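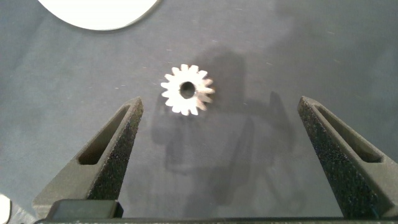

Swapping and re-teaching the fingers on the gear bench cell

Use this procedure when the fingers on the Clurham bench cell are chipped, worn at the tips, or no longer close evenly on a part. It covers the swap, the zero, and the wrist camera check. It doesn't cover the gripper body itself, which goes back to Egilsson if the drive is bad.

Allow an hour the first time.

## What you need

- A matched pair of fingers from the Mokness drawer
- Hex key, 2 mm
- Lint-free cloth and a soft brush
- One small spur gear from the scrap bin, teeth undamaged
- The cell log

Always change both fingers, even if only one is damaged. Fingers from different print batches can differ in length by enough to tip a small gear on its edge when they close.

## Remove the old fingers

1. Run the `park_service` program. The arm moves clear of the table and opens the gripper all the way.
2. Press the stop button and hang the tag on the pendant.
3. Loosen the screws at the base of the left finger, then the right. Hold the finger while you take out the last screw so it doesn't drop on the table.
4. Brush out the mounting faces. Printed fingers shed a fine grit, and a few grains under the base will throw the tip off.
5. Mark the old fingers with an X in paint pen before you put them in the bin. We have had worn pairs find their way back into the drawer.

## Fit the new pair

The long slot in each finger faces up toward the camera. If a slot ends up facing the table, you have the left and right fingers reversed.

Seat each finger by hand until it's flat against its mount. Start all the screws before you tighten any of them. Snug is enough. The threads are brass inserts in a printed part and they will pull out if you lean on the key.

Release the stop, take the tag off, and jog the gripper closed at the slowest speed. Watch the tips. They should meet along their whole inner edge. If one sits higher than the other, open up, loosen that finger, and seat it again. Don't try to fix it in software.

## Set the zero

1. With the fingers closed and nothing between them, open the gripper page and press **Set closed**.
2. Jog to fully open and press **Set open**.
3. Cycle the gripper 6 times and read the closed position after the last one. It should be within 2 counts of zero. If it has drifted more than that, check the screws and start this section over.

## Check the pick

Wipe the table and lay the test gear flat, away from any other parts. Bring the arm over it with the fingers wide open and stop at the approach height, then look at the wrist camera view.

You want the gear ahead of the tips with clear table between them, and both slots showing. It's fine for the gear to sit a little left of center at this height. The pick program finds the bore and shifts over before it goes down. What it can't handle is a fingertip covering part of the teeth, so if that happens, raise the approach height and try again.

Shadows from the arm will fall across the table next to the part. Leave the lights alone unless the program loses the bore. If it does, adjust exposure first. Set it to 19 and work from there. The face of a bright gear can wash out nearly to white, and that's acceptable as long as the hole still reads dark.

Run the pick from this position and watch how the gear comes up. It should stay level. Set it down, turn it by half a tooth, and run it again. The grip feels different depending on whether the fingers land on the tips of the teeth or over the gaps, and both have to hold.

## If the gear slips

- Slips on one side only: a finger isn't seated.
- Squirts forward on closing: approach is too shallow, so the tips are catching the edge. Lower the pick height in small steps.
- Holds, then drops on the move: raise grip force one step. If that doesn't do it, reject the pair.

## Log it

Write down the batch code of the new fingers, the closed reading, and the exposure if you changed it. Assunta Tedesco keeps the spare count and reorders from the log, so a swap that isn't written down means an empty drawer later. Reload the Zelaleo job file and return the cell to auto.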